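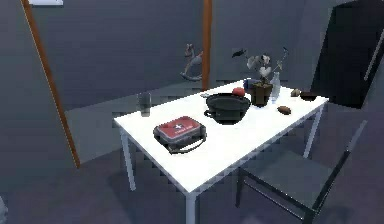 Red, black and white: a first aid kit and a pot on a white table.

Why Do Things Have Colors?

By Bushra Orakzai
September 10, 2026

Have you ever woken up in the middle of the night and looked across your bedroom at your favorite T-shirt? Maybe it is bright orange in the daytime, the kind of orange you could spot from the other end of a soccer field. But at night, with the lamp off, it looks gray. In the morning it is orange again, as if it had been pulling your leg the whole time!

A reader called Saqib wrote to us about exactly this. He wanted to know where the color goes at night, and I have been thinking about his letter ever since, because it is a much bigger question than it looks. To answer it we have to start with light.

A mix you can't see

Sunlight looks as though it has no color at all. If you had to draw it, you might reach for a yellow crayon (I always do), or you might leave the paper blank. But sunlight is really a big mix of colors, all traveling along together. Red is in there, and orange, yellow, green, blue and violet, and every shade in between. When they all arrive at your eye at once, your brain calls the result white.

Most of the time the colors stay mixed up. Once in a while something comes along and sorts them out, and raindrops are very good at it. Sunlight goes into a drop, bends, bounces off the back and bends again on its way out, and each color bends by a slightly different amount. So the colors come out spread apart, and if you are standing with the sun behind you and the rain in front of you, you get a rainbow.

Keeping some, bouncing some

Now think about a ripe strawberry sitting in the sun. All of those colors land on it together. The skin of the strawberry soaks up most of the green and blue light and keeps it. Scientists say that it absorbs the light. The red light mostly bounces off again, and some of that bounced light goes into your eye. So you say, "Oh, a red strawberry!" and then, if you are anything like me, you eat it.

Leaves do it the other way around. They soak up lots of red and blue light, and use it to help make their food, and more of the green gets away. Things that look white bounce back nearly all the light that lands on them. Things that look black soak up nearly all of it and send hardly any back.

All that soaked-up light has to go somewhere, and mostly it turns into heat. You may have noticed it with your own feet if you have ever walked barefoot from a pale sidewalk onto a dark road in summer. Ouch!

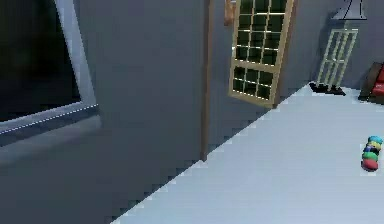
Back to Saqib and his question. If color is light bouncing off things, then with no light there is nothing to bounce, and so there is no color to see. The dye in an orange T-shirt is still there at midnight, just the same as at lunchtime, but it has nothing to work with.

There is another part to the answer, and it is hiding inside your eyes. At the back of each eye is a thin layer packed with tiny light catchers, and they come in two main kinds. Cones are the ones that help you tell colors apart. Most people have 3 sorts of cones, and your brain compares the messages from all of them to work out whether it is looking at a lime or a lemon. The trouble with cones is that they need plenty of light to do their job.

Rods are the other kind. They are wonderful in dim light, and they are the reason you can find the bathroom at night without bumping into the door (well, usually). But rods can't tell one color from another. When it is so dim that only your rods are working, you see shapes and shadows and lots of gray.

Not everybody sees colors in the same way, either. Some people have cones that work a little differently, so reds and greens can look very much alike to them. My friend Arsalan is one of them, and he sorts his colored pencils by reading the names on the sides.

Try it yourself

You will need some socks in different colors, a bag to put them in, and a grown-up to turn the light down for you. November evenings are perfect for it, when it gets dark early, but any dark evening will do.

Put the socks in the bag and make the room very dim, with just a little light coming in under the door. Wait 10 minutes or so for your eyes to get used to it. You could tell each other a story while you wait – a spooky one if you like. Then take out the socks one at a time, guess the color of each, and lay them in a row in the order you guessed. When you have finished, turn on the light and see how you did.

Red ones are especially tricky, and often look nearly black. My own row had a green sock that I would have sworn was blue, and I had been wearing it all day.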